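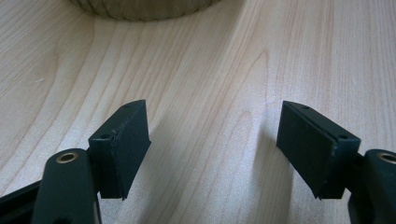

Gripper fingers, open, over the tabletop.

Notebook, Virkasis setting – December, started 4 pm

Went back over the Lungu pages with Toshiko and Bok-nam. The binding rules still don't agree with each other across the three chapters where they matter, so most of the session went on that and the timeline got left.

Where we are on binding. A Lungu binder takes a quality out of one thing and stores it in another: weight out of a stone and into a ring, sleep out of a person and into a cord. The person or thing it came from goes without until it is given back. In the first draft a binder could hold any number of stores at once. Anneliese's chapter depends on that, as her Warden walks into Flodmont wearing 20 rings and uses them all in the one fight. In Zinash's chapter a binder with more than four stores falls ill within a day. Both have been read out to the group and people like both.

Tried three fixes on paper:

First, the limit is four for everybody and the Warden's rings are mostly empty. Works for the plot, but it ruins the fight. Anneliese would have to rewrite the whole of the gate sequence and she has said she doesn't want to.

Second, the limit depends on training. Bok-nam is against it. Once it depends on training, readers will want levels, and then we have to keep a table of who is at what level and somebody will get it wrong by book 2.

Third, stores filled from your own body count against the limit and stores filled by other people don't. So the Warden's rings were given to him, or taken. Zinash's binder fills all his own and gets ill at five. Nothing in either chapter contradicts this. It also gives us a reason for the tithe in Flodmont, which until now was only there for colour.

Going with the third. Toshiko has written it into the rules file under "Holding". Old wording kept underneath, struck through, until everyone has read it.

Problem that comes with it: if other people's stores are free, why doesn't every rich family in Flodmont have a chest of them? Two answers so far. Bok-nam's is that a store given by someone else leaks, a little every night, so it has to be topped up and that takes people. Mine is that it only works while the giver is alive. Mine is simpler but it breaks the Dekum scene, where the old queen's cord still holds after 135 years. Leaking breaks it too, come to that, unless the cord was her own. Checked the chapter: it says "the queen's cord" and never says who filled it. So it can be her own, and own stores don't leak. Leaking it is.

Checks made against the new rule:

Chapter on the ferry – fine. The boy has one store, filled by himself.
Chapter on the salt road – one line to change. The merchant sells a ring that has been in a drawer since his father's time. Either it is empty and he is cheating her, or it has to be newer. Seo-ah prefers cheating. Left a note in the margin.
Gate sequence – fine, but the Warden now needs to have filled up recently. Anneliese to add a sentence at the inn. She suggested the innkeeper's daughter being unable to lift a jug. Good, use it.
Dekum – fine if we never mention anyone else's hand on the cord. Need to go through the epilogue as well, not done yet.

Names. "Wardens" and "Keepers" are still both in use for the same office. Agreed on Warden for Flodmont and nothing at all for Dekum, where they lost the office before the story starts. I have changed it in the character pages. The chapters themselves I have left for the people who wrote them.

Character page for the Warden is too long. It opens with his titles, then his powers, then two screens of family, and the reader gets to what he wants right at the bottom. Moved that up. Cut the paragraph on his horse. Seo-ah asked for the horse back, so it is in a separate file for now.

Read Zinash's new opening aloud at the end. The illness is much better when we see him miscount. She wants to take out the healer who explains it all afterwards, and I agree, the explanation can wait until the salt road. Toshiko was less sure and thinks a reader who starts there will be lost. Try it without and give it to someone who hasn't read the rest.

Still open:
How fast does a given store leak? Need a figure for our own use even if it never goes in the text.
Can you bind a memory? Comes up in the epilogue. I had it down as no, Anneliese had it down as yes.
Map – Flodmont is a day closer to the coast in the ferry chapter than on the salt road.

Epilogue next time, then the map. Bok-nam is bringing the printed copy with her notes in it.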